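Cushions and the cream sofa: a small gallery

Solheim sells its living room range on the promise that a sofa looks after itself. I have my doubts. Fifteen years of sitting on other people's furniture have taught me that the cushions decide how a room looks, and they rarely stay put. 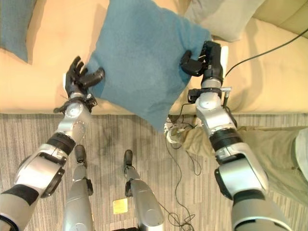 Colour is where I would start. Digby Lockyer swears by a strong contrast, but I find that wears thin by December. The light blue fleece one, drooping over the front of the seat above the grey striped carpet, is about as bold as I would go – and fleece creases, whatever the label says.

As for buttons, people call them smart. I call them crumb traps. Plindine wanted 700 for a tufted two-section sofa last time I asked, cleaning brush not included.
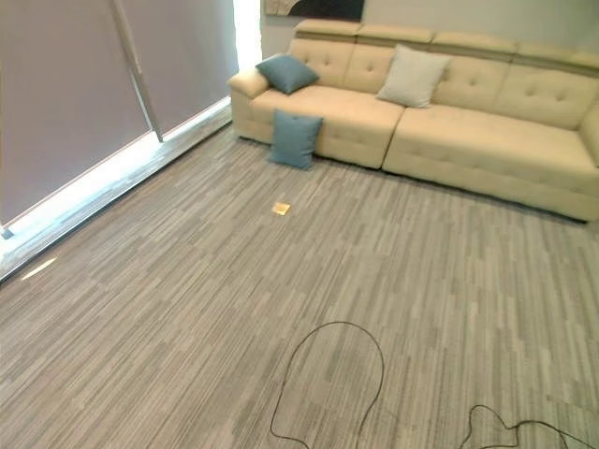
Three cushions, two of them teal-blue, one down on the carpet. Blinds lowered.

Words: Alvar Granström

Print this page | E-mail to a friend
15 shares | 3,264 views
Contact us | © Pronau Interiors | Back to top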